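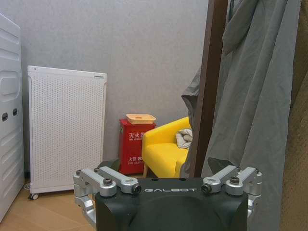
The gray wall, with the white perforated unit standing beside the tall white appliance.

Filed under: Home & Workspace | Small Rooms

2023-12-08

The small room at Illascombe has its winter layout. Daichi Sugawara painted the wall pale gray last month and left the slightly mottled finish as it was -- a second coat would have covered it, and most people who were asked liked it.

The tall white appliance stays on the left. Please keep boxes and coats off the perforated unit next to it, and don't push furniture up against its front. The grid of small holes collects dust, so it gets a pass with the soft brush attachment every 12 days. A damp cloth is fine for the smooth border. Do not spray cleaner at the panel.

The shelf order from Losik is late. It is now due in February, and until then the spare paint and the extension cords are in the hall closet. If you need the closet opened, call extension 3517.

We set aside $200 for the room and have $40 left -- enough for hooks and a door mat. Suggestions go to Daichi.

We use cookies to remember your newsletter preferences. Accept | Manage settings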